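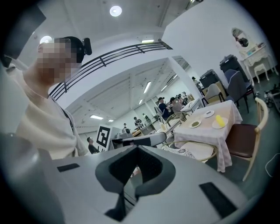 Segmentação de clientes

A segmentação de clientes é o conjunto de métodos pelos quais uma organização divide a sua base de clientes em grupos internamente semelhantes e distintos entre si, com o objetivo de orientar decisões comerciais, operacionais ou de comunicação. Na prática contemporânea, a segmentação apoia-se sobretudo em registos transacionais e em técnicas estatísticas de agrupamento, embora persistam abordagens baseadas em inquéritos e no juízo de especialistas.

O termo distingue-se de segmentação de mercado, que se refere à população total de compradores potenciais, incluindo os que nunca tiveram relação com a organização. A segmentação de clientes trabalha apenas com pessoas ou empresas já registadas e dispõe, por isso, de dados individuais que a primeira raramente possui.

Origem e evolução

As primeiras formas documentadas de segmentação de clientes surgiram na venda por catálogo. As empresas do setor enviavam publicações impressas a custo elevado e tinham interesse em limitar o envio aos destinatários com maior probabilidade de compra. Os ficheiros em cartão eram ordenados pela data da última encomenda, pelo número de encomendas e pelo valor despendido, critérios que deram origem ao modelo conhecido pela sigla RFM (recência, frequência e valor monetário).

A informatização dos ficheiros, a partir da segunda metade do século XX, permitiu aplicar os mesmos critérios a bases de maior dimensão e com maior regularidade. Os cartões de fidelização acrescentaram o conteúdo detalhado de cada compra, até então desconhecido do retalhista quando o pagamento era feito em numerário. Com o comércio eletrónico passaram a estar disponíveis registos de navegação, pesquisas sem resultado, cestos abandonados e respostas a mensagens.

A mudança de escala alterou também a organização do trabalho. A segmentação deixou de ser tarefa exclusiva dos departamentos de marketing e passou a envolver equipas de dados, serviços jurídicos e, em muitas empresas, a direção financeira, que utiliza os segmentos na previsão de receitas.

Tipos de critérios

A literatura agrupa habitualmente os critérios de segmentação em quatro famílias.

Critérios demográficos e firmográficos. Incluem idade, composição do agregado familiar e localização, no caso de consumidores, e setor de atividade, dimensão e antiguidade, no caso de empresas. São fáceis de obter e de explicar, mas explicam mal as diferenças de comportamento dentro do mesmo grupo.

Critérios comportamentais. Derivam dos atos registados do cliente: compras, devoluções, contactos com o serviço de apoio, canais utilizados. Constituem a base da maioria das segmentações automatizadas.

Critérios de valor. Ordenam os clientes pela margem gerada ou pela margem futura estimada, frequentemente designada valor do ciclo de vida do cliente. O cálculo depende de pressupostos sobre a taxa de retenção e a taxa de desconto, e pequenas alterações nesses parâmetros podem deslocar um número considerável de clientes entre segmentos.

Critérios atitudinais. Resultam de questionários ou entrevistas e procuram captar motivações e preferências. Como a informação só existe para os inquiridos, a extensão ao resto da base exige um modelo de atribuição, cuja taxa de acerto tende a ser modesta.

Métodos

O modelo RFM continua em uso pela sua simplicidade. Cada cliente recebe uma pontuação em cada uma das dimensões, geralmente por quintis, e a combinação das pontuações define a célula a que pertence. As células são depois reunidas num número menor de segmentos com designações de uso interno, como «ativos regulares», «em risco» ou «inativos».

Entre os métodos de agrupamento automático, o mais difundido é o das k-médias, que atribui cada observação ao centro mais próximo e recalcula os centros até à estabilização. O método exige que o número de grupos seja fixado de antemão e é sensível a valores extremos e à escala das variáveis, pelo que a normalização prévia é considerada obrigatória. Os métodos hierárquicos dispensam a fixação inicial do número de grupos, mas tornam-se pesados em bases extensas. Os modelos de mistura atribuem a cada cliente uma probabilidade de pertença a cada grupo, o que permite tratar de forma explícita os casos de fronteira.

As árvores de decisão são utilizadas quando existe uma variável de resultado conhecida, por exemplo a renovação de um contrato. Neste caso, os segmentos correspondem às folhas da árvore e podem ser descritos por regras simples, característica valorizada pelas equipas que os aplicam no terreno.

Mais recentemente, generalizou-se o recurso a representações vetoriais obtidas a partir de sequências de eventos. Estas representações captam regularidades difíceis de traduzir em variáveis construídas à mão, mas os segmentos resultantes são menos legíveis e requerem uma fase posterior de caracterização.

Determinação do número de segmentos

Não existe um critério único para decidir quantos segmentos devem ser retidos. Os índices estatísticos, como o coeficiente de silhueta ou o critério de informação bayesiano, medem a qualidade formal da partição e indicam com frequência um número superior ao que a organização consegue gerir. A decisão final incorpora restrições operacionais: número de campanhas que podem ser mantidas em paralelo, capacidade das equipas de atendimento e dimensão mínima para que um teste produza resultados interpretáveis.

Mirjam Desmet propôs a distinção entre segmentos analíticos, definidos pela estrutura dos dados, e segmentos acionáveis, definidos pela existência de um tratamento diferenciado. Segundo esta distinção, dois segmentos analíticos que recebem o mesmo tratamento devem ser fundidos para efeitos de gestão, ainda que a separação seja conservada nos relatórios técnicos.

Casos documentados

A cadeia de retalho Nirnen é citada com frequência na discussão sobre a estabilidade dos segmentos. A empresa partiu de uma solução com 121 microgrupos, obtida por agrupamento automático, e verificou que grande parte dos clientes mudava de grupo em cada atualização mensal. A solução foi substituída por uma partição em quatro segmentos, revista uma vez por ano, em agosto, após o encerramento das contas do primeiro semestre. Os microgrupos foram mantidos como instrumento de análise, sem utilização comercial direta.

A Kesen, distribuidora de material de escritório a empresas, adotou uma segmentação por valor nas suas 559 contas ativas. Dada a dimensão reduzida da base, o agrupamento automático foi posto de parte e a classificação passou a resultar de regras fixas, validadas pelos gestores de conta. O caso é apresentado em manuais como ilustração dos limites dos métodos estatísticos em contexto interempresarial, onde poucas contas concentram a maior parte da receita.

A seguradora Badawi utilizou modelos de mistura para identificar clientes com probabilidade elevada de cancelamento. O programa fixou uma dimensão mínima de 500 clientes por segmento, abaixo da qual não eram lançadas ações autónomas. A avaliação interna concluiu que os ganhos provinham sobretudo da exclusão de clientes que teriam renovado sem incentivo.

Avaliação

A avaliação de uma segmentação compreende, em regra, uma componente técnica e uma componente de resultados. A primeira examina a coesão interna dos grupos, a separação entre eles e a estabilidade ao longo do tempo, medida pela proporção de clientes que permanecem no mesmo segmento entre duas atualizações. Uma instabilidade elevada pode refletir alterações reais de comportamento, mas resulta muitas vezes de fronteiras traçadas em zonas densas da distribuição.

A componente de resultados procura determinar se o tratamento diferenciado produz efeitos superiores aos de um tratamento uniforme. O procedimento recomendado é a experiência controlada, com um grupo de clientes selecionado aleatoriamente em cada segmento e mantido fora da ação. Simin Shahbazi assinalou que muitas avaliações publicadas comparam segmentos entre si, em vez de compararem clientes tratados e não tratados dentro do mesmo segmento, o que leva a atribuir à campanha diferenças que já existiam antes dela.

O protocolo Arkow, desenvolvido para responder a esse problema, estabelece a reserva de um grupo de controlo permanente e a publicação prévia dos indicadores a medir. A sua adoção permanece limitada, em parte devido à resistência das áreas comerciais a excluir clientes das ações em curso.

Enquadramento jurídico

Na União Europeia, a segmentação baseada em dados pessoais está sujeita ao Regulamento Geral sobre a Proteção de Dados, que define o conceito de definição de perfis e exige um fundamento jurídico para o tratamento. O titular dos dados tem o direito de se opor, a qualquer momento, à definição de perfis para fins de comercialização direta. As decisões exclusivamente automatizadas que produzam efeitos jurídicos ou afetem o titular de forma significativa estão sujeitas a condições mais restritivas.

No Brasil, a Lei Geral de Proteção de Dados Pessoais contém disposições comparáveis, incluindo o direito de solicitar a revisão de decisões tomadas unicamente com base em tratamento automatizado.

Críticas

Uma parte da crítica incide sobre o risco de discriminação indireta. Variáveis aparentemente neutras, como o código postal, podem estar correlacionadas com a origem ou o rendimento e conduzir à oferta sistemática de piores condições a determinados grupos, mesmo quando essas características não constam da base.

Outra linha de crítica questiona a utilidade da segmentação em organizações que dispõem de modelos preditivos individuais. Os defensores desta posição consideram que o agrupamento implica perda de informação e que a decisão pode ser tomada cliente a cliente. Em resposta, é alegado que os segmentos conservam uma função de coordenação, ao fornecerem uma linguagem comum a equipas que não trabalham diretamente com os modelos.

Ver também

Análise de cestos de compras
Gestão da relação com o cliente
Modelos de propensão
Taxa de cancelamento
Valor do ciclo de vida do cliente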